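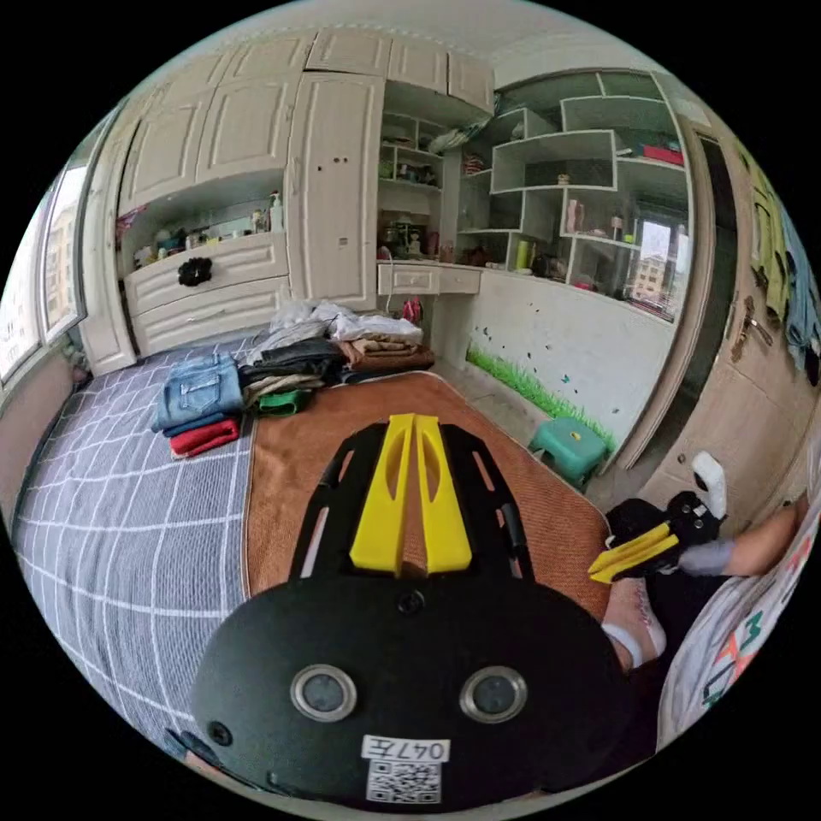

Bedroom, folded clothes at the head of the bed, wardrobe behind.

Grendura Home Storage Trial
Interim report to the Zalewska Fund
17 September 2019

This covers the work since July. The Fund asked whether the Vollum folding method saves enough wardrobe space to justify a second year of support. My short answer is that I am not convinced yet, and I would like the Fund to read what follows before it reads the method's own leaflet again.

What was done

Households in Seltthorpe were asked to fold everyday clothing on the bed, sort it into piles, and put it away in the furniture they already had. We bought no boxes, dividers or hangers. The application promised 500 garments by this point and we have logged 403. The shortfall is mostly winter clothing, which people were reluctant to get out in summer. I don't expect to make it up before the weather turns.

Folding

People fold well enough. Jeans cause the least trouble, and the leaflet's steps for them can stay as they are. T-shirts and thin knitwear are another matter. The leaflet wants them stood on edge in a drawer, and most households stack them flat because that is how their shelves work. A drawer method is of limited use in a home where most of the storage is behind tall doors. I raised this when the application was written and was told the instructions would be adapted. They haven't been.

A flat, firm place to fold on makes more difference than I had allowed for. A woven mat over the sheet keeps a pair of jeans from sinking into the mattress, and the legs line up better.
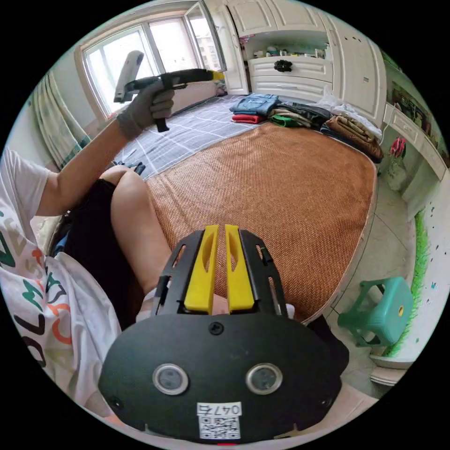
The head of the bed is where the piles end up in nearly every home, whatever the leaflet says about sorting by type near the door. Denim goes next to red and green tops, darker things get their own stack, and a blanket or a plastic bag finds its way alongside. I would stop telling people to do otherwise. It costs them nothing and the piles are close to the wardrobe anyway in a room of that size.

Putting away

I have the most doubts about this stage. The claim in the application was that folded clothing takes up "dramatically less" room. What we have is a set of before and after shelf measurements from two households, and they disagree. One gained about a shelf. The other gained nothing, as the space went straight to things that had been kept in bags. Two homes can't carry a claim like that, and I have taken the word "dramatically" out of our own materials.

Open shelves are a side problem. They fill up with toiletries and other small items, and no folding method is going to change that. I suggest we leave them out of the measurements altogether.
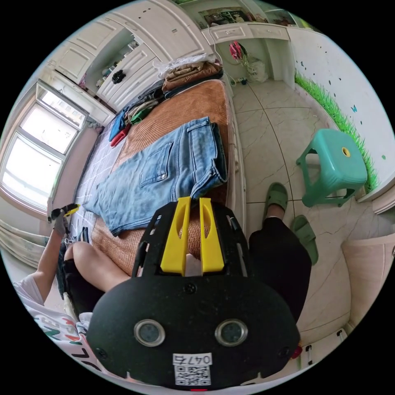 Light-blue jeans folded on the mat, with the other clothes farther up the bed.

Money

Spending is under budget, mainly on printing. I held back the second run of the leaflet and would rather keep holding it until the shelf instructions are written.

What I am asking for

Permission to move the unspent printing money to more shelf measurements, and to drop the drawer section for homes without enough drawers. I am not asking for the second year at this stage. If the new measurements look like the first pair, I will recommend that the trial finish on its current funding. The garment log and both sets of shelf measurements can be sent on request.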